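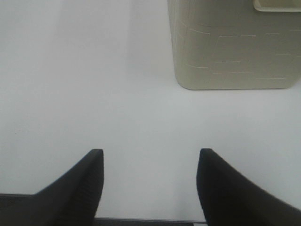
Can you put a gripper back to work the same day it drops something?
Most days you can, provided the fingers, the cable and the stop circuit all pass and you've written down what you found. If any one of those three fails, it stays off until somebody has fixed it and you've gone through the whole list again.

Filed under: Workshop Notes / Checks and Faults

Gripper check after a drop fault, Pundon bench, May 3, 2023

Right, so the arm let go of a tub halfway through a move and then carried on as if it still had it. The tub was empty and landed on the bench, so no harm done, but the program went on to "place" thin air and came down harder than I'd like. The log gave me fault 2332, which in the Vovine manual is "grip state not confirmed" and tells you next to nothing. I used our usual Flidora sheet and typed my comments in as I went (sorry for the rambling, I was drinking tea with the other hand).

BEFORE TOUCHING ANYTHING

[x] Arm stopped, power isolated, key out
Key's in my pocket. Somebody had left the spare in the drawer again, so I took that one too.

[x] Air and stored energy released
Electric gripper, so nothing to bleed off. I still waited 60 seconds for the drive to settle, as it says on the cabinet door.

[x] Area around the arm clear
Fine. I moved the stool.

FINGERS

[x] Both fingers tight on their mounts
Left one solid. Right one had a tiny bit of play, maybe a quarter turn on the lower screw. Nipped up and marked with paint pen.

[x] Inner faces clean
Not really! There was a greasy film on both, I think from the hand cream somebody used before loading. Wiped down twice. I'd put money on this being half the problem.

[x] Fingers open and close evenly by hand
Yes, smooth all the way.

[ ] Grip force within limits
FAIL first time. Set point is 300 on the controller and it was only reaching 200 before it called the move finished. Looked at the settings and the limit had been turned down, probably when we were handling the thin cups in December, and never put back. Changed it, ran it again, reads properly now. I'm leaving the box unticked until it has done a full shift.

CABLE AND SENSORS

[x] Wrist cable free of kinks and rubbing
One shiny patch near the second clip. Not through the outer layer. I've shifted the clip along a bit and it needs looking at again next time.

[x] Plug seated
It was in, but the locking ring wasn't done up. Done up now.

[ ] Grip signal drops out when the part is lost
This is the one that bothers me. I pulled a tub out by hand at slow speed and the signal stayed on for up to two seconds. It should go off straight away. New sensor lead ordered from Choo.

STOPS AND GUARDS

[x] Emergency stop, bench side
[x] Emergency stop, door side
Both stop the arm and both need a proper reset afterwards. The door side button is stiff, so give it a real thump.

[x] Door switch
Opened it at slow speed, arm stopped dead.

RESULT

Not passed. Slow speed only, door shut, nothing heavier than an empty tub, until the new lead is in and the drop test comes out right. Please don't clear 2332 and press start, I know it's tempting and I've done it myself. If it comes up again, leave the arm where it is and come and find me, because I want to see the finger position before anyone moves it.

Still to do: fit lead, repeat drop test, check the shiny patch, hide the spare key somewhere better.

Pundon Workshop Notes | Contact the bench | © 2023 | Back to top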